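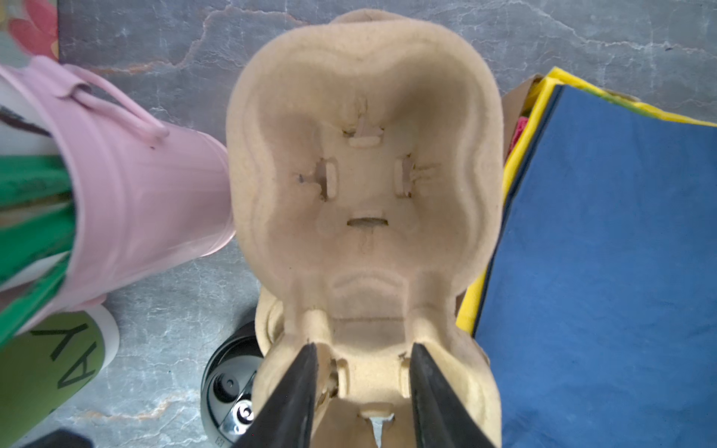 I have been told three times this month that molded pulp will save us. The first time was on a shipping label from Tilla, the candle people, who printed a small leaf next to the claim. The second was at work. The third was my sister, who handed me the tray her blender came in and said I could start tomatoes in it.

I don't hate the stuff. It's gray or beige, it's fuzzy, it tears around the slots if you look at it wrong, and it goes in the paper bin without an argument. I'd take it over foam peanuts any day. What I don't buy is the idea that a box has become virtuous because the thing holding the product still looks like an egg carton.

Take the lobed kind, with a big hollow in the middle, tabs standing up inside it and a second little compartment below. Somebody drew that shape for one product. Once the product is out, the shape is good for nothing. You can't stack it with any other insert you own, and you can't mail your nephew a mug in it. My neighbor Mariann Gulyás keeps hers on a shelf in the garage "for when we move." She has lived there since before I did. Last October she counted them for me, a little proudly: 41. They take up more room than the things they came with ever did.

Then there's size. I ordered a lamp from Fitzgerald that weighs 307 grams. The box and its pulp weighed 517. The card inside said the packaging was 100 percent recyclable, and maybe it was, but a smaller box would have been recyclable too, and there would have been less of it on the truck.

Plastska, who used to sell the clear clamshells that cut your thumb, now sell pulp and talk as if they had never heard of a clamshell. Fine, people change. I would still like to know how much water and heat it takes to press and dry one of these things, and I have yet to see that on a leaf-shaped sticker. I wrote to Rinik to ask about theirs. They sent a coupon.

As for the tomatoes, I tried it. The tray went soft in the corners and I moved the seedlings into yogurt cups, where they're doing all right. The blender is louder than the old one.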